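Keeping Luma straight

The day at the Plumport workshop starts before anything moves. Sabina Miah unlocks at half past seven, puts her bag on the windowsill and walks round the bench with a torch. She is looking at cables.

"Cables go first," she says. "The motors will run for years. A cable that rubs on the same spot every time the elbow bends will not."

The machine she looks after is called Luma. It is a two-armed cell, bolted to a plain table, and it spends its working hours learning to tidy up. Plumport wants it to clear café tables and small kitchens one day. For now it practises on whatever the team lays out for it, and Miah's job is to make sure that when a run goes badly, the fault lies in the software and she can hand it to somebody else.

She came to the work from Namcombe, where she serviced packing lines for a bakery. The lines were faster and a good deal noisier. What she misses is that everything there was guarded and fixed in place. A packing line sees the same tray all day. Luma is asked to pick up something soft, then something stiff, then something that falls to bits when it is held, and each of them leaves a trace on the fingers.

So the fingers get cleaned. Miah wipes them down at the start of the day and again at lunch, using a lint-free cloth and a little alcohol, and checks the tips against a steel rule. If they no longer meet squarely she takes them off and refits them. There are 2 screws a side, and she marks each with a line of paint pen once it is tight. A broken line means a screw has turned. She finds one every few weeks.

Crumbs are the other thing. They get under the mat, and a mat that sits a millimetre high in one corner is enough to spoil a low sweep. On Sunday, when the cell is off, she lifts the mat, vacuums the table top and lays it back against pencil marks on the surface. She did this with tape at first, but the tape left an edge.

The calibration routine takes nine minutes if it passes. Each arm touches a set of points in turn, and the software compares where the joints say the hand is with where it should be. Unai Villanueva, who wrote most of the routine, also wrote the log that goes with it. It now has 1,237 entries, and he reads it the way other people read the weather.

"You see the building in it," he says. "In July the room warms up in the afternoon and the left arm drifts a little. In winter it stays put all day."

In the spring the drift stopped following the temperature. The right arm would pass at eight in the morning and fail by ten, then pass again after a restart. Villanueva spent a week going through his own code. Miah took the shoulder cover off and found a connector that had not been pushed fully home when the arm was last serviced. She reseated it, added a clip and ran the routine 10 times in a row. It has been fine since. Villanueva put a note in the log that says "not me".

The arms came through Segura, a small dealer that also holds the spares. Miah keeps her own shelf as well – fingers, belts, one wrist cable for each side – and dislikes letting it run down. A wrist cable can take three weeks to arrive. Swapping one takes a morning, most of it spent routing the new cable so that the loop is long enough for a full bend and short enough not to catch on anything. She moves the arm by hand through its whole range with the power off, watching the loop, before she fastens the last tie.

Laying out the table comes after all this. For the cleanup task there is a printed sheet giving the items but not their places, and whoever sets up is meant to scatter them a bit differently each time. Bread is bought fresh and gets used until it is too broken to be any use. The sponge is torn up by hand. Both arms are brought to their start position with the grippers open, and Miah checks the lights on the bases before she steps back and lets the run begin.

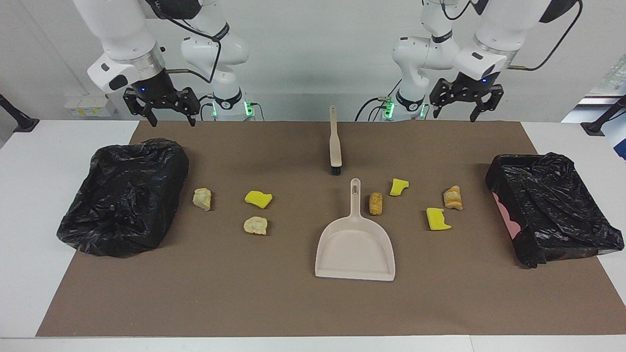
How often do the arms need a full service?

Every nine months at Plumport, or sooner if the calibration log shows a joint getting worse. The work takes two days: one for stripping, cleaning and greasing, and one for putting everything back and running the checks.

The next service is already in Miah's diary. She has asked for the second arm to be done a week after the first this time, so that Villanueva has one known good arm to compare against. He would have preferred both at once, with the cell back sooner. They settled it over tea, and the order for belts went to Segura the same afternoon.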